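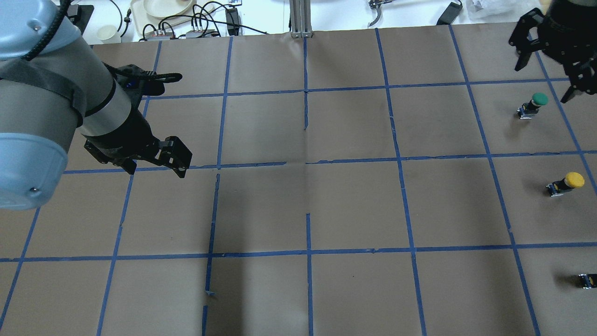
Figure 3. Kraft paper surface divided into cells with blue painter's tape.

3.2 Sampling grids and the recording of small finds

The second part of the study concerns the way in which surface finds were assigned to a position once they had left the field. At Estdale, as at most plowed sites in the valley, pottery and worked flint lie within the upper soil and have already been moved by farming. Exact coordinates for each sherd therefore carry less meaning than they would on an undisturbed floor. The question is how coarse a unit can be before the pattern of an earlier settlement is lost.

Earlier work at Cirnness used a single large square as the collection unit. The method was quick, and it allowed the whole of the lower terrace to be walked in one season. It also produced maps in which a dense patch of material near a boundary was split between two units and appeared as two modest ones. Ansari noted this effect when the Cirnness archive was reviewed, and recommended that any later survey record finds at two scales. The present study follows that recommendation. Each field was walked in large squares, and each large square was divided into smaller cells that could be combined again during analysis.

A total of 2624 objects was collected at Estdale. Of these, 2300 were sherds of pottery and the remainder were flint, slag and fired clay. Every object was bagged by cell in the field, washed, dried and laid out by cell before it was counted or weighed. Layout by cell has a long history in survey work and is easily described. Strips of tape on paper give a set of compartments that can be read at a glance, and the arrangement can be taken up and replaced at little cost (Figure 3). The cells on a table need not match the shape of the ground. What matters is that the order of rows and columns is kept, so that neighbors in the field remain neighbors during sorting.

Two sources of error were considered. The first is the loss of position between field and table, which occurs when a bag is opened before its label has been copied. Tkachenko examined the bag register and found 12 entries in which the cell number had been left blank or written twice. These bags were kept in the totals for the field but were left out of all maps. The second is uneven spacing of the cells themselves. A grid laid by hand, whether with string in a field or with tape on paper, will seldom be perfectly regular. In the field this matters, as a larger cell will collect more material than a smaller one. On the table it has no effect on the counts.

To test the influence of cell size, the Estdale counts were plotted first by large square and then by cell. In the northern field the two maps agree closely. Pottery falls away evenly from the stream, and no reading of the site would change if only the large squares had been used. In the southern field the result is different. The large squares suggest one broad spread of material running along the slope. The smaller cells show two separate groups with a nearly empty strip between them, and the strip lines up with a hollow way marked on the estate map. We interpret the groups as refuse from two yards facing a shared track — a reading that the coarse map would not have supported.

Weight and count were also compared. Plowing breaks pottery, and a cell with many sherds may hold fewer vessels than a cell with a handful of large ones. Mean sherd weight was lowest in the center of the southern field, where cultivation has been heaviest, and rose toward the hedges. When the map was redrawn by weight the two groups remained in place, although the western one became smaller. Both measures are given in the appendix, and we advise that neither be used alone.

Walker effects were harder to remove. Each row of cells was walked by one person, and some persons recover more flint than others. A sample of 65 cells was walked a second time in December by a different person, under low light and after rain. Pottery totals from the two passes were close. Flint totals were not, and the second pass recovered more pieces in nearly every cell. The flint counts are accordingly treated as a minimum, and no argument in this paper rests upon their distribution.

The collections from Lacson, discussed in Section 4, were gathered before the two-scale method was adopted and are available by large square only. They are comparable with the coarse maps from Estdale and should be read beside those maps. The Arport material is more limited still, as the original bags were combined by fabric type after washing and their cell numbers survive only in a field notebook. Where the notebook is legible the numbers have been restored. Where it is not, the sherds are reported by field, and they play no part in the spatial analysis that follows.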